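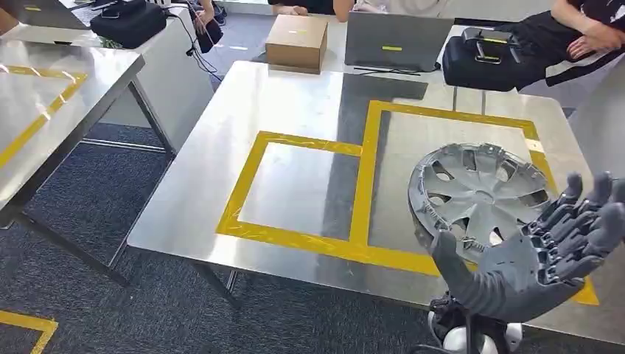 Gisela Echeverría asked us, the first time she came by, how long it would take before the arm could do the job without someone's hands behind it, and whether we would put the answer in writing. We said we didn't know, and that we wouldn't. She told us that was the first reply on the subject she had believed all year, and that she still wasn't going to pay for it. Fair enough. She became a customer two visits later, on a much smaller order than the one she had been quoted elsewhere.

About Jimbridge

Jimbridge teaches robots handling jobs by having people do those jobs through the robot. A person drives the arms by remote control, or takes hold of them and moves them by hand, and the machine keeps a record of every motion along with what its cameras saw. Do that enough times and a program can be trained to copy the person. Sometimes the copy is good. Quite often it is good on one table and poor on the next one over.

We started the company because we had bought this kind of work ourselves, in a former life running a parts returns line, and had been disappointed by it. The demo was lovely. The machine that arrived could pick up the part it had been shown, lying the way it had been shown, and then it would stand there with its fingers open over anything else. We paid the invoice. We also kept the spreadsheet, and the spreadsheet is more or less what our company grew out of.

What we do

Most of our customers handle car parts: trim, caps, covers, brackets, the plastic and sheet metal that comes back to a warehouse and has to be looked at, turned over and put in the right place. A hubcap is a good thing to learn on and an unpleasant one to teach. It is wide and light, it has clips around the outside that catch on things, and a grip that holds it level will lose it when it tips. Our operators have opinions about hubcaps that we will not print.

A job with us usually goes like this. You send us the parts, the real ones, scuffed and out of their bags. We mark out the work surface with tape, agree with you where a part starts and where it should end up, and write down what counts as a finished attempt. Then our operators run it. They run it until they are bored with it, and then they swap seats and run it some more, since two people never pick up the same part quite the same way and the training needs both.

Our first paid job, for Orellana, took 3193 recorded attempts. We had told them it would take 816. We mention the gap on this page because people find out anyway, and because the lower number was a guess that we had typed into a proposal in a nice font. We don't do that any more. Quotes now go out by the day of operator time, and you can stop at the end of any day.

By hand or by remote

We offer both, and we don't think either one deserves the praise it gets.

Moving the arm by hand is the quick way to show it a path. The operator feels the weight and knows at once when something is jammed. It also puts a person's arms and sleeves into the camera view, and the program can end up learning from things that won't be there later. It is tiring with the heavier arms, and it's close to useless for teaching fingers.

Driving the robot by remote control gives cleaner recordings. The operator sits or stands away from the table and works the arms and hands from there. What gets lost is touch. People who are quick with their own hands become slow and careful, and the recordings come out slow and careful too, so the robot you train from them dawdles. We have tried speeding the recordings up. It works for reaching and it makes a mess of gripping.

New operators need time in the chair before we keep anything they record. We used to think a morning was enough. The current rule is 16 hours, and we throw all of it away. One customer asked if they could have those hours at a discount. No.

Where we don't agree with the brochures

You will read that a robot can learn a task from a handful of showings. We have tested that claim on our own tables with our own parts, and we've seen it come true for tasks that were close to something the program already knew. For a part it had never met, we haven't seen it once. We would be glad to. It would save us a great deal of payroll.

You will also read that remote operation is a stepping stone and that the people go away at the end. Some of our customers have had the people in place since the first week and will have them next year. For them the robot does the dull middle part of the shift and a person takes over the arms when it gets stuck. That may be a perfectly good way to run a returns desk. It should be sold under its own name, though, and priced with the wages in it.

And please be careful with videos, ours included. Ask whether anyone was driving. Ask how many tries came before the one you're watching, and whether the part was put down by the same person each time. If the supplier gets huffy, you have learned something cheaply. Every clip we send out carries a line that says whether the arm was being driven or running by itself, and if the line is missing, write to us and we'll fix it.

Bekow and Woment

Two names come up on our other pages and people ask about them.

Bekow is our recording software. It stores the motion, the camera views and the operator's notes together, and it has a large red button for marking an attempt as bad. Early versions hid that button in a menu, and to the surprise of no one who has worked a shift, very little got marked as bad. Bekow is not for sale separately. It crashes if you unplug a camera while it's saving.

Woment is the shop floor trial we run before any larger order. We bring one robot to your building, set up on your tables under your lights, and show it one task. After that it runs by itself while your staff keep the tally. We ask that your staff do the counting because we have caught ourselves being generous. A part that lands half over the tape is a miss, even when it looks fine from where the robot is standing.

About a third of our trials end with us advising against going further. The usual trouble is variety, meaning too many shapes and too few of each. Light is the next one. Shiny tables are a nuisance, and most of our own practice tables are steel for that very reason.

Who works here

We are a small firm and most of us are operators. The engineers take a turn driving the arms every week, which they complain about, and the complaints have led to better grips and a better chair. Nobody is paid by the attempt. We tried a bonus for volume in our second year and got a large pile of hurried recordings that taught the arm to drop things.

Operators sign their work. If a recording carries your name, you get to say whether it goes into the training set, and we have had whole afternoons pulled by the person who made them.

What we don't know

We don't know how long recordings stay useful. When a hand is replaced with a newer model, some of the old material carries over and some of it does harm, and we can't yet tell you ahead of time which is which. We don't know how much of a trained skill survives a move from one site to another. We have a running list of questions like these and go through it each May, and so far it has grown every time.

Visiting

Customers and people thinking of becoming customers can visit by arrangement. Bring a part. Bring one you think will go badly, please, as we see plenty of the other sort. You are welcome to sit in the operator's chair and try it, and most visitors come away with more respect for the operators and a bit less for the sales talk in this trade.

Parts sent by post should be boxed and labeled with your company name and a phone number. We return them at our cost. Clips and tabs do sometimes break during practice, so don't send your only one.

Page last changed 2/7/25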